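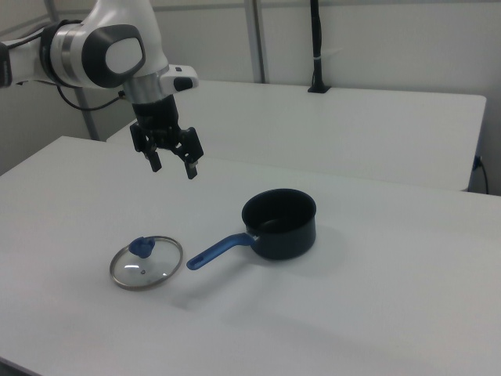

3 min read

Progress report: handling cell at the Lerkholm returns site
Reporting period ending October 2026
Prepared for the Idar workplace automation fund by Denise Tindall, Prisimeo

1. Status

The first cell is running on the day shift at Lerkholm. It takes returned cookware from the inspection table, pairs each pan with its lid, and sets both down for packing. The second cell is assembled but has not been released for use. Spending is within the approved budget. The software milestone is met; the training milestone is met in part (section 4).

2. Work handled

During the period the cell was presented with 2,174 items. It completed 1,156 of them without a person stepping in. The rest were finished by hand, either after a failed grasp or because the operator took the item before the arm tried it. The log does not separate these two cases well, and a separate code for operator takeover will be added before the next period.

Saucepans with long straight handles are the most reliable group. The two-finger gripper closes on the handle from above and the pan's weight is carried with little rotation, provided the grasp is near the body of the pan. Grasps close to the hanging hole let the pan tip and have been excluded in the planner.

Glass lids remain the hardest item. When a lid lies flat, the knob is the only part offered to a downward grasp, and a squat knob leaves little height for the fingertips. Clear glass on a white table also gives the vision software a weak outline: reflections are sometimes read as an edge. The current version looks for the knob first and the metal rim second. A matte gray table mat was tried for one week. It improved detection, but packers found it harder to see chips and grit against it, and it was removed.

3. Changes to the work

Before the cell was installed, each packer inspected, matched and packed. Inspection is now a separate task at the head of the line, and packers receive matched sets. Two effects were reported by staff and confirmed by the shift leads.

First, lifting and reaching have gone down at the packing stations. Heavy pans are no longer moved from the lower shelf by hand, except during stoppages.

Second, inspection has become more tiring. The inspector now looks at items without a break between them, and the cell sets the pace. At the request of staff, inspection is rotated every 80 minutes and the inspector can hold the queue with a foot switch. Holding the queue is not recorded against any person. The site agreed to this in writing, and we recommend that the same terms be carried over to the second cell.

No positions have been removed. Two temporary contracts ended on their planned dates and were not renewed. The site attributes this to season — we have no data with which to test that, and will compare against the December intake.

4. Training

Of the 27 staff on the roster, all have completed the safety briefing. Restart and fault clearing has been taught to the day shift only. Evening staff call a technician for every stoppage, and waiting time on that shift is correspondingly longer. The evening sessions were postponed twice for lack of cover. Paid cover has now been booked.

The written guide supplied by our integration partner, Yoo, assumed knowledge of the control software that most operators do not have. It has been replaced with a two-page sheet kept at the cell, drafted with three of the packers.

5. Open issues

Lid grasping. New fingertip pads are on order, with a softer face and a shorter profile. Delivery is expected before the next report.

Cable wear. The cable on the outside of the arm rubbed at the wrist during long reaches. It has been rerouted with more slack and is checked at the start of each shift.

Noise. Staff at the nearest station asked for a reading. One will be taken with both cells running.

6. Next period

Release the second cell after the safety check. Complete evening training. Report grasp failures and operator takeovers as separate figures. Repeat the staff interviews with the same questions as in the first round, so that answers on pace and fatigue can be compared.

No change to the budget or the end date is requested.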